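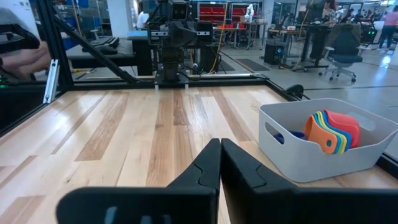 Kitchen sorters needed – Lodevside, starting February

Sonov is looking for people to sort, nest and bin small kitchenware at our Barua Street unit. Measuring cups mostly, also spoons, funnels, lids. Plastic, light, nothing heavy to lift. Sitting or standing, up to you.

What you'd be doing:
Cups out of the bin, checked, nested by size, back in the bin. Mixed colors are fine, dont sort by color unless the sheet says so. Cracked ones or ones with a chewed up handle go in the reject tub. Wipe down the table between batches. Label, stack, next.

Hours: 11 a week to start, mornings or late afternoons. Could go up to around 40 when the Tadus order comes in – can't promise that yet.

Pay is by the hour, not by the piece. Paid every two weeks. Parking out back, the bus stops at the corner.

You need: decent eyesight for small size markings (glasses ok), clean hands, closed shoes. Hair tied back. No experience neccessary, we show you the first morning. Kitchen or warehouse work is a plus.

Not a good fit if you can't stand repeating the same thing for a couple hours. A full batch is 100 sets and they do all look alike by the end.

Must be 18 or over. Two shifts open right now, maybe a third.

To apply – short note with your name, phone and which hours you can do. Drop it at the front desk before 4 pm or use the form on the Sonov jobs page. No resume needed. If you applied last fall please apply again, we lost some of the old forms in the move.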